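Four Weeks of Sourdough Rye

I finally have a rye loaf I'd serve to other people! It took me all of October and more flour than I want to add up, but the one I cut into this morning had an even crumb, a dark crust and that sour, malty smell I've been chasing since I first ate rye at the Grillard bakery.

My starter is called Lu. I got a spoonful of it from Jianhua Deng, who has kept his going for years and feeds it whole rye and nothing else. I'd been feeding mine white flour, and switching over made a huge difference. Lu now doubles in 4 hours on the counter (my old one took most of a day and smelled like nail polish).

The big lesson was water. Rye dough is supposed to be a paste. I kept trying to knead it like wheat, and it stuck to my hands, the bowl, the faucet, one of my slippers. Now I stir it with a wet spoon, scrape it into the tin, smooth the top with wet fingers and leave it alone. So much easier, and so much less to wash!

What I do now, more or less:

The night before, I mix Lu with rye flour and warm water and cover the bowl with a plate. In the morning I add the rest of the flour, salt, a spoon of molasses and a handful of caraway. It proofs in the tin until little pinholes show on top. Then it gets 20 minutes in a very hot oven, and I turn the heat down and bake until it sounds hollow. I bought a Parkier tin with a lid and I love it, though foil over my old tin worked too.

Then you wait. This is the hard part — a full day wrapped in a towel before cutting. I cut one after 30 minutes and the knife came out coated in gum. The same recipe, left until the next day, sliced beautifully.

I weighed the last loaf while it was still in its towel: 1,169 grams, towel included, so don't copy that number down. Next I want to try soaking cracked rye overnight and adding it to the dough. If you've done that, tell me how much water you use, and whether you toast the grain first!
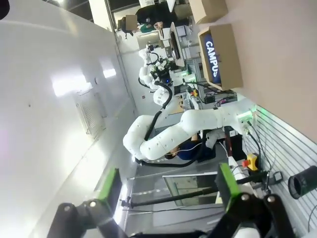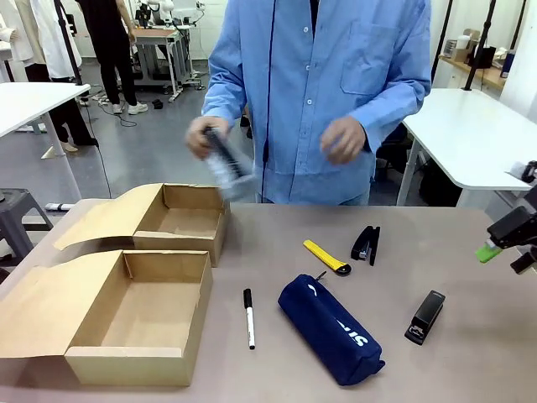

White arm and black cable in the first one, light blue shirt in the second.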